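Caradog Pritchard buys his kraft paper by the roll and his tape by the case, and he has opinions about both. He runs the workroom at Kedside, up a flight of stairs over the old Powell showroom, where he has spent a good part of his working life covering long tables in brown paper and then ruling them into boxes.

"People think it's packing material," he says. "It's a tablecloth. A tablecloth you're allowed to write on."

The method came from Fudell, his previous employer, where the tables were bare and things wandered. A bowl would start the morning at one end and be found by lunch under somebody's sandwich. Pritchard taped down his first grid that July, using a carpenter's square and a roll of blue he had meant for his bathroom trim. "I got as far as the second row and realized the table wasn't square," he says. "The table had been lying to us for years."

He now measures from the center out, one long line first, then the crosswise ones. A roll of paper costs him $27, and he refuses to say what he spends on tape. The paper goes on with the dull side up — the shiny side, he says, is for people who like chasing corners.

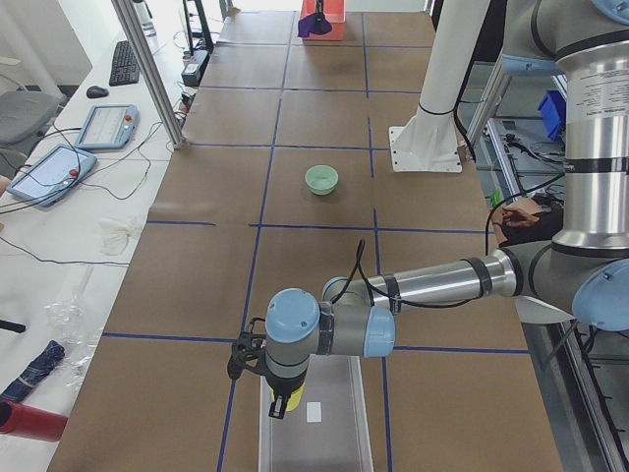 Does every panel have to be exactly the same size?

"Close is fine," Pritchard says. "If you can say 'third one along' and two people point at the same box, you're done. I knew a man at Pikcombe who went over his with a steel rule every morning. Lovely lines. Never put anything on them."

His other rule concerns clutter. One thing to a box, and bins go at the far end, where they can look as untidy as they please. He has given up on folding cloths. "A cloth in a bin is a put-away cloth," he says. "I'm not running a hotel."

The paper gets changed when it tears or when someone sets down a coffee, and the coffee usually gets there first. Pulling up the old tape is the part he hates, and he does it slowly, at a low angle, with the radio on. He keeps the used sheets flat under the stairs. His sister wraps birthday presents in them, blue lines and all, and he got one back last year with a sweater in it.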